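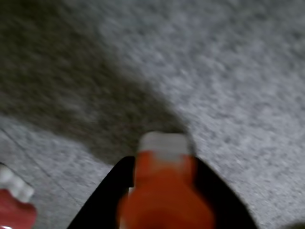 Wrist view during a carry over carpet, orange bottle in the gripper.

Riruter: Frequently Asked Questions

Riruter is the piece of our software that sits between the cameras and the planner. It decides which camera views are worth listening to, keeps track of what the gripper is holding, and passes all of that along in a form the planner can use. These answers were gathered from the support inbox by Farzad Bakhtiari and Nanna Kvaran, and we add to them whenever the same question turns up a few times. Last gone over on 18th April.

Do I need Riruter if I already run Tosh?

Probably, yes, though it depends on what you ask of your arm. Tosh is the motion planner, and it is perfectly happy to plan from a fixed overhead camera if nothing in your workspace ever moves. Once you have a camera on the wrist, or you pick things up and carry them any distance, Tosh needs someone to tell it which views to trust at a given moment. You can write that part yourself (quite a few people have, and we've enjoyed reading their code!), but Riruter does it with a fair amount of care already built in.

My wrist camera goes blurry whenever the arm travels. Is something broken?

Almost certainly not. A camera mounted on a moving wrist will smear whatever is passing underneath it, and a speckled carpet will turn into long diagonal streaks. Riruter gives every view a sharpness score from 0 to 100, and anything under 23 is left out of pose updates by default. The view isn't thrown away, mind you. It still goes to the hold check, which only wants to know whether there is something of the right color between the fingers, and a big patch of saturated orange against a black gripper gets through an awful lot of blur.

If you would like sharper views, try shortening the exposure first and adding light to make up for it. Slowing the arm down helps too, but please try the lights before you give up your speed.

Two of my objects look alike. How does the tracker keep them apart?

Each object gets an identity when it is first seen clearly, and that identity follows it through the blurry stretches. In the view at the top of this page there is an orange bottle in the gripper and a redder one down in the left corner, both with white caps. A tracker that leaned on the caps alone could easily swap the two. We weigh body color and position relative to the gripper much more heavily, and the object that is being held gets a lock, so its identity can't be handed to a neighbor until the fingers open.

The setting is called hold_lock, and it is on unless you turn it off. Please leave it on unless you have a very good reason - most of the swapped-label reports we get come from setups where it had been switched off during testing and forgotten.

Why does Riruter keep reporting an obstacle where there is only a shadow?

Oh, this one has kept us busy. A dark shadow with soft edges can look a lot like a low, flat object, especially when it reaches right up to the thing you are carrying. Since the December release there is a shadow filter that looks for floor texture continuing through the dark area. If the specks carry on underneath, it is treated as floor. The filter works nicely on patterned surfaces and rather less nicely on plain ones, where there is no texture to follow, and on a plain floor we'd suggest depth data if you have it.

Seams between carpet tiles used to cause similar trouble. Raise line_tolerance to 2 and they should stop bothering you.

What does error 2119 mean?

It means that the hold check and the finger position disagree: the fingers report that they are closed on something, and the camera can't find it, or the other way around. Nine times out of ten the color profile for that object was made under different lighting. Open Misora, our calibration tool, put the object in the gripper, and record a fresh profile with the lights the way they will be when you are working. If the error comes back after that, check the finger encoder cable.

Can I replay a run without the arm attached?

You can, and we do it all the time. Riruter logs every view along with its score and the decision that was made about it, and the replay window lets you step through them at whatever pace suits you. You can change the thresholds and run the same log again to see what would have been decided differently. Tosh doesn't have to be installed for this.

What about Ponuvska?

Ponuvska was the old name for the tracking module, and you'll still find it in some of the configuration files. Both names are accepted for now. New projects should use riruter.track, and the upgrade script will rename the entries for you after making a backup copy.

I have a question that isn't answered on this page.

Please write to us through the support form, and attach a replay log if you can - even a short one saves a good deal of back and forth. Nanna reads the tracking questions and Farzad takes most of the ones to do with planning.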